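Home Articles Issues Authors Contact
Search this journal Go Advanced search

3. Craft income and household stability among basket weavers in Zenimberg

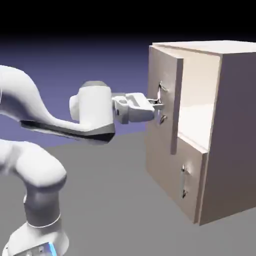

Most of the weavers we spoke with learned the work from a mother or aunt and began selling before they were 20. Few described it as a full-time job. Weaving is fitted around farming, child care and, in the dry months, paid work in the tea sheds. Coetzee found the same pattern in Flesar, where basket sales paid mainly for school fees and medicine.

Income varied a good deal over the year. Sales rose in September, when buyers from the Morris cooperative placed their orders, and fell off soon after. A large lidded basket takes about 10 days to finish. Weavers who sold through the cooperative waited up to seven weeks for payment – a delay that several of them met by borrowing from relatives.

Figure 4. Robot arm gripping the handle of a cabinet door (computer rendering).

Those who kept a stall of their own were paid at once but carried the cost of unsold stock. Nanayakkara argues that stall owners also gain from meeting customers directly and learning which colors and sizes sell. Our interviews give some support to this view, although two stall owners said they had changed nothing in their designs since 2000.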